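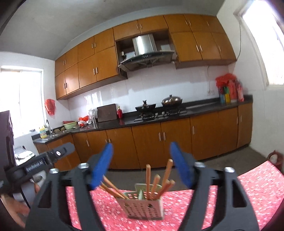
Filtering handheld demonstrations by jaw width: what held up and what did not
December 9, 2025

The last round of the chopstick task left us with 697 demonstrations, all recorded with handheld grippers in kitchens, none teleoperated. The task is short. One chopstick comes out of a holder and goes down flat on the table. A policy trained on everything did worse than one trained on a subset, and I have spent the past few weeks trying to work out which subset and why.

The setup first, for anyone who wants to compare. The policy takes wrist images and a short history of gripper poses, and predicts a chunk of relative poses plus a target jaw width. Actions are expressed in the gripper's own coordinates at the start of the chunk, so the position of the table and the height of the operator drop out. The network is the same diffusion policy I described in May, with no change to the image encoder. Training runs on our machine at Dakbridge and the evaluation is on a fixed arm at Clarkon, which Maricel Sebastian looks after. She resets the holder between trials and does not know which checkpoint is loaded.

Chopsticks are awkward for this kind of learning. They are thin, nearly identical, and they cross each other. In a full holder, the one you want is usually touching several that you don't. A person solves this by looking for one that leans away from the bundle, closing on it near the top, and drawing it out along its own axis. The demonstrations show the last part well. They show the first part badly, and the reason is the jaw.

When people carry a handheld gripper toward a target, many of them leave it wide open until the final moment. Others start closing on the way in, and stop, and close again. For a mug it makes no difference. For a bundle of sticks, a wide jaw brings both fingers down on either side of the whole bundle, and closing from there grabs two or three at once. The demonstrator notices, relaxes the grip a little, shakes one loose and carries on. The recording is marked as a success because a single chopstick ends up on the table. The policy learns the grab and does not reliably learn the correction.

I tried three filters.

The first was duration. Drop the slowest demonstrations on the theory that corrections take time. It removed a lot of careful, perfectly good approaches and kept fast grabs. Success on the arm fell slightly. I would not use it again.

The second was a smoothness score on the pose track. It did nothing I could measure.

The third was the jaw width signal alone. For each demonstration I took the width from the start of the final approach to the first lift and counted reversals, meaning any point where the jaw went from closing to opening by more than a small threshold. Demonstrations with no reversal after first contact were kept. Everything else was dropped. That left 318, a bit under half of the data.

Each checkpoint got 100 trials on the arm with the same set of starting layouts. The full set produced 41 clean single extractions. The filtered set produced 63. A random subset of the same size, which is the comparison I should have run first, produced 38. So the gain does not come from having less data, and it is larger than the spread I see between seeds, though I only ran three seeds per condition and would not lean hard on the exact values.

Failures changed too. With the full set, most were multiple grabs. With the filtered set, most were misses, where the fingers closed beside the stick or slid off the top of it. I prefer that failure. A miss leaves the holder standing and the policy can try again, and on the longer rollouts it often did.

Two problems remain. One is that the filter throws out every example of recovery. When the filtered policy does end up with two sticks, it lifts them both and puts them both down. In 6 of the trials it did exactly that, with no hint of loosening the grip. The obvious fix is to keep the reversal demonstrations but cut them so that training starts at the moment of correction – the grab is removed, the recovery stays. I have a version of this half written. The segmentation is fiddly because the reversal in the width signal lags the visible slip by a few frames, and the lag differs between operators.

The other is the threshold. I set it by eye from one operator's recordings, then applied it to all of them. Jaw width noise is not the same across units, and one of ours has a looser trigger that produces small reversals all by itself. I ended up normalizing by the resting noise of each unit, measured over the first second of each recording. It works if people hold still for that second. Some do not.

Kneževič asked in the comments last time whether the same filter would help on the cutlery task. I ran the count but not the training. Forks show far fewer reversals, so the filter would remove very little, and I doubt it is worth the arm time.

The filter script is in the Lurnari repository under the curation folder, with the per-unit noise values in a separate file. The trimmed-recovery version will go in the same place once the lag correction is sorted out.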